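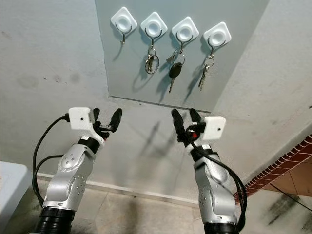 Colgar llaves con dos brazos: ¿cuántas demostraciones hacen falta?

Apaza
Estoy entrenando por imitación una política bimanual para colgar y descolgar llaves de una fila de cuatro ganchos adhesivos. Tengo 200 demostraciones teleoperadas y la cámara va en la cabeza. Descolgar le sale bastante bien. Al colgar, la pinza llega a la altura correcta pero la anilla pasa por delante del gancho. ¿Grabo más o cambio algo del método?

Ikby
Más datos siempre ayuda. Yo grabaría hasta 2000 y luego miras.

Mornora
Antes de grabar tanto, revisa qué gancho queda libre en tus episodios. Si siempre es el de la izquierda, la política aprende una posición fija. A nosotros nos pasó con 286 episodios: al repartir el hueco libre entre los cuatro ganchos mejoró sin tocar la red. También mira las sombras, que con luz lateral caen sobre el panel y el alambre es muy fino. Una cámara en la muñeca ayuda en los últimos centímetros.

Trandport
De acuerdo con lo anterior. Añado: separa los resultados por tipo de llavero. Una anilla grande entra con más error que una pequeña, y si das una sola tasa de éxito no se ve. Nosotros evaluamos con 202 intentos, anotando gancho y llavero en cada uno.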